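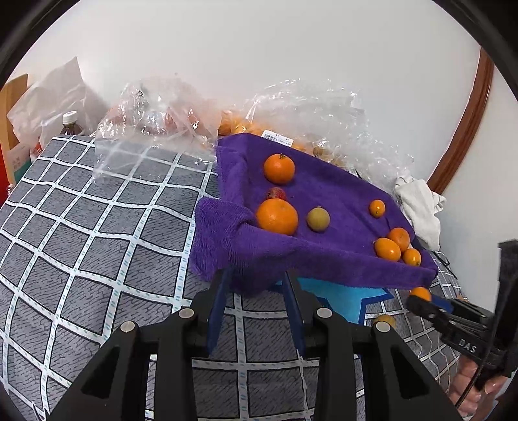
Fruit on a purple towel

I read the death notices every morning with my coffee, usually before I've even looked at the weather, and I have a complaint. They're getting shorter and they're all starting to sound like the same person!

My aunt Henrike Frerichs died in February. She was 88, she'd lived in Sunville for most of her adult life, and when my cousins and I sat down to write something for the Sunville paper we were handed a form. Name, dates, survived by, preceded by, service details. There was a box at the bottom for "hobbies and interests" and it took 16 words. Sixteen! My aunt could spend more than that telling you where to park.

So we put gardening and travel, and that's what ran. I was mad about it for weeks, mostly at myself. She did like gardening, sure, but she also drove the school bus in a fur hat, refused to eat anything with raisins in it, and once wrote a letter to the county about a single pothole and kept writing until somebody came out (they fixed the wrong one, and she wrote again). None of that fit in the box.

I get why the forms exist. You're tired, you've been on the phone with the funeral home all afternoon, and somebody gives you blanks to fill in. I was grateful for it at the time. And space in print costs money, I know. A longer notice in the Filville paper would have run us more than the flowers, and not every family has that lying around. I'd never look down on anyone for buying the short one.

But a lot of these go up online now, where there's all the room in the world, and we still write them as if every word had to be carved. My friend Nadhirah Ginting did her father's last year and just ignored the template. It came to 2,000 words. It had his terrible first business in it, and his two feuds with the same neighbor, and the way he answered the phone. I never met the man and I read it twice, standing up in my kitchen with my shoes on. Her brother thought it was too much and told her so. I think he's wrong, though I understand being private about these things - some people would hate to have their feuds in print, and if that's how they felt, leave the feuds out.

What I can't stand is "loved by all who knew her." Who is that? My aunt was not loved by all who knew her. The pothole people certainly didn't love her. She was loved a great deal by maybe a dozen of us who'd have done anything for her, and I'd have liked the paper to say so.

So if you're the one in your family who gets stuck with this job (and you probably already know if you are), start a page now. Put down the hat and the raisins while you still remember which uncle told you the story. Ask the person, too, if you can stand to! My mother was delighted to be asked. She has since corrected my draft in pen, taken out a whole paragraph about her driving, and added a bowling score I have no way of checking.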